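Home | Reviews | Kits | Forum
14 comments

Hovland hand-guide gripper kit

I paid 427 for the Hovland kit in March, to teach an arm small bench jobs by moving it myself. The orange ribbed fingers open wide and are easy to line up by eye. 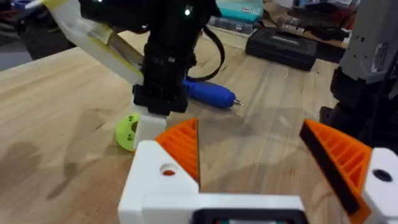
Steering is light, with a slight lag – I got used to it. I recorded 110 demos. Picking up a thick ring flat on the table took the most practice.

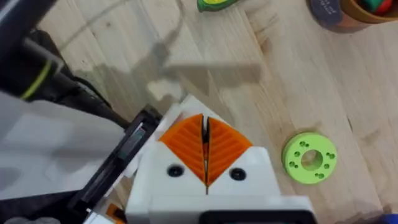

Verdict

Good for patient beginners. The manual is thin.

Kacper Walczak

Related
Zillport remote handle
Gundholm wrist mount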